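Notes de l'orateur – Journée des référents prévention, site de Prumton
Intervention de Dagim Gudeta, service Santé au travail, groupe Marell
07/12/2024

Diapositive 1. Ouverture
Remercier la direction du site et M. Gunther Wiegand pour leur accueil. Rappeler que l'exposé porte sur l'aménagement des postes de travail assis et qu'il sera suivi d'un échange avec la salle.

Diapositive 2. Rappel du cadre
L'évaluation des risques incombe à l'employeur. Elle tient compte de l'activité réelle, telle que les agents l'exercent, et non de la seule fiche de poste. Insister sur ce point : 177 postes ont été examinés depuis février, dont 100 dans les services administratifs.

Diapositive 3. Le plan de travail
La hauteur du plateau se règle après celle du siège. Les avant-bras doivent pouvoir y reposer sans élévation des épaules. Marquer une pause avant de poursuivre. 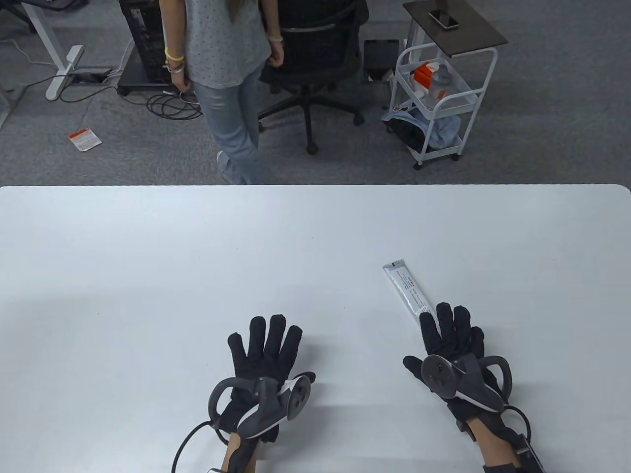
Mains gantées posées sur un plateau blanc, doigts écartés.

Préciser que les bords arrondis sont à privilégier lors du renouvellement du mobilier. Le cahier des charges Skatetti a été modifié en ce sens.

Diapositive 4. Encombrement et rangement
Tout objet conservé sur le plan de travail réduit l'espace disponible pour les appuis. Les responsables de service sont invités à prévoir un rangement fermé à proximité de chaque poste.
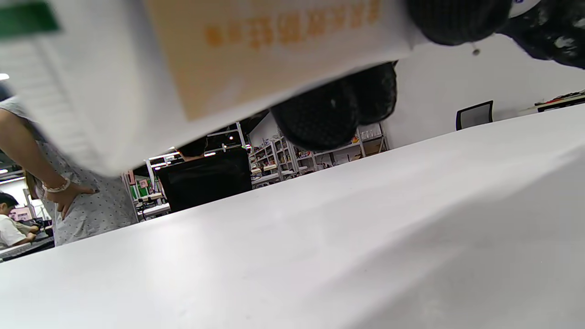
La question des surfaces partagées appelle une vigilance particulière. En l'absence d'attribution nominative, les réglages sont rarement repris d'un utilisateur à l'autre. Il est demandé aux référents d'organiser deux visites par an dans ces espaces et d'en transmettre le compte rendu au service.

Diapositive 5. Calendrier
Présenter les quatre étapes du déploiement. Renvoyer au document remis à l'entrée pour le détail par bâtiment. Donner ensuite la parole à M. Wiegand pour les questions relatives au budget.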